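July, evening

Up at six to beat the heat and the heat was already up. I had promised myself I would finish the big bedroom before lunch, and I am writing this at almost nine at night with the big bedroom not finished, though it is a great deal more finished than it was, and I have a blister to show for it.

The plan, for whoever reads these notebooks after I'm gone and wants to know what I did with my summers: get my aunt's suite ready for Kadir Karakaya, who is coming from Postham for three weeks to look at the Clondbridge archive and has been told he is getting "the nice room." I was the one who told him. I hadn't been in it since Easter.
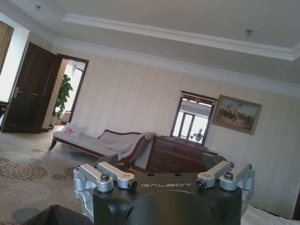 My aunt furnished that room the way other people pack for a long sea voyage. She bought the lot at the Marciniak sale, the year they cleared the big house, and paid 600 for it, delivery included, and she mentioned the delivery until she died. I have always been a little afraid of the chaise longue. It has curved legs and a scrolled arm and pale gray upholstery, which is a color you choose when you have no nephews, and today I gave it an hour with the small vacuum nozzle and a damp cloth and I can't say we are any closer. The white pillow with the red lettering stays at the left end. I tried it at the right end, next to the gray cushion, and the whole thing looked like a waiting room. Put it back.

Then the dresser. The top drawer sticks, the second drawer sticks, and the third flew out and got me on the shin. Inside: tissue paper, a receipt from Panex for 418 (no clue, the item line has faded to nothing), four hotel shoehorns, and a letter to the gas company that she never mailed and that I read standing up, start to finish, with real enjoyment. She had a gift. I cleaned the mirror with vinegar and newspaper and it came up so well that I had to look at myself in it, holding the newspaper.

I dusted the gilt on the painting with a soft paintbrush. I've looked at those people on horseback since I was seven and still don't know where they're going. My aunt said they were coming home. My mother said it was a print. They didn't speak for most of a winter over that.

Lunch was crackers over the sink.

After lunch, the bed. I own one sheet that truly fits it, the white one, and I had washed it yesterday and then, being a person of principle, not ironed it. I told myself it would relax once it was on. I pulled from the left, walked around, pulled from the right, walked around, and did that until I had covered more ground than I do on my so-called walks.

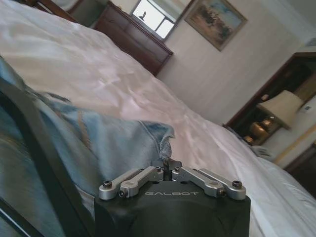

The trick with a bed that size is to do the far corner first, the one you can't reach, and then never look at it again. I learned this from my aunt, who also believed that a guest who inspects corners should be given the other room next time. The other room has the boiler in it.

Still to do: the rug beater, if I can find it. Oil for the door handle. Hangers, which seem to leave this house in the night. A lamp Kadir can read by, because he wrote twice to ask and the second time he underlined it. And somebody has to go through the bottom drawer, which I opened an inch, saw was all photographs, and closed again. Not in this heat.

Watered the plant in the next room on my way out. It is doing better than anyone else in the house. Then I sat on the stairs for a while with my shoes off and ate the last peach, and Kadir called to say could he come a day early. I said of course.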